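Lohnt sich das Sammeln eigener Nahtdemonstrationen überhaupt?

Bulell
gepostet im Juli, Rubrik Robotik / Lernen aus Demonstrationen

Hallo zusammen,
wir sollen für ein Projekt mit zwei ferngesteuerten Instrumentenarmen Beispiele für Einzelknopfnähte aufnehmen, alles am Gewebemodell. Geplant sind 3000 Durchgänge, bisher haben wir 151. Je Durchgang laufen eine feste Kamera und eine kleine am Instrument mit.

Mein Chef meint, Menge sei alles, das Modell finde schon selbst heraus, worauf es ankommt. Das glaube ich nicht so recht. 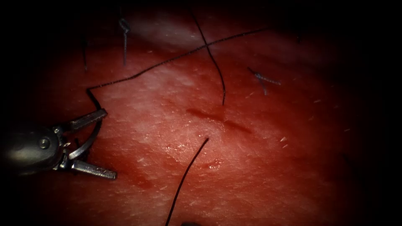 Mich stören vor allem die Anfänge der Episoden. Wir bauen nicht jedes Mal neu auf, die alten Nähte bleiben einfach drin. Oben liegen zwei fertige Knoten, und der lange schwarze Faden kreuzt dort auch noch einen zweiten. Woher soll das Netz wissen, welcher Faden gerade dran ist? Außerdem ist von den beiden Armen manchmal nur einer in der festen Kamera.

Also: weitermachen und auf die Menge hoffen, oder erst den Ablauf ändern? Filtert jemand von euch solche Durchgänge hinterher aus?

Plindovus
hilfreichste Antwort

Erst den Ablauf ändern. Die 3000 klingen nach einer Zahl aus einem Antrag. Ich würde bei 100 sauber beschrifteten Durchgängen anhalten, trainieren und nachsehen, woran das Ding scheitert. Ihr habt schon 151, also könnt ihr das sofort machen.

Alte Knoten würde ich trotzdem nicht grundsätzlich verbieten. Wenn das Modell später eine ganze Reihe nähen soll, muss es mit fertigen Stichen im Blickfeld klarkommen. Schlecht wird es, wenn die Zahl der Knoten immer mit der Position des nächsten Stichs zusammenhängt. Dann lernt es »drei Knoten, also hier stechen« und schaut auf die Öffnung gar nicht mehr. Wechselt die Reihenfolge und dreht das Modell zwischendurch.

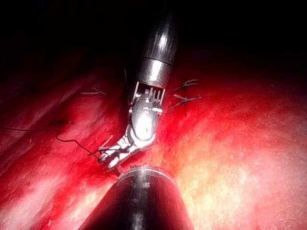 Zum Aussortieren: bitte nichts löschen. Schreibt zu jeder Episode dazu, ob der Faden beim ersten Griff gefasst wurde, wie oft nachgegriffen wurde und ob beide Instrumente zu sehen waren. Fehlgriffe mit anschließender Korrektur sind mir lieber als lauter glatte Vorführungen, vorausgesetzt, sie sind als solche markiert. Ohne Markierung ahmt das Netz den Fehlgriff genauso brav nach wie den Rest.

Und legt vorher ein paar Aufbauten beiseite, die nie ins Training kommen. Bei uns sah die Erfolgsquote prima aus, bis wir ein frisches Gewebestück eingespannt haben.

Raptis

nimm einfach simulation, da kostet der durchgang nix und fäden kannst du so viele reinlegen wie du willst

Dradetti

Simulierter Faden ist so eine Sache, bei uns hat davon wenig auf die echten Instrumente übertragen. Für Bewegungen ohne Kontakt ging es.

Ansonsten wie Plindovus, mit einer Einschränkung: Nachgriffe von Hand zählen macht ihr 2 Wochen lang gewissenhaft und danach nicht mehr. Nehmt das Öffnen und Schließen der Backen aus den Steuerdaten, das reicht als grobes Maß. Und prüft, ob die Zeitstempel beider Kameras zusammenpassen, bevor ihr irgendwas anderes macht.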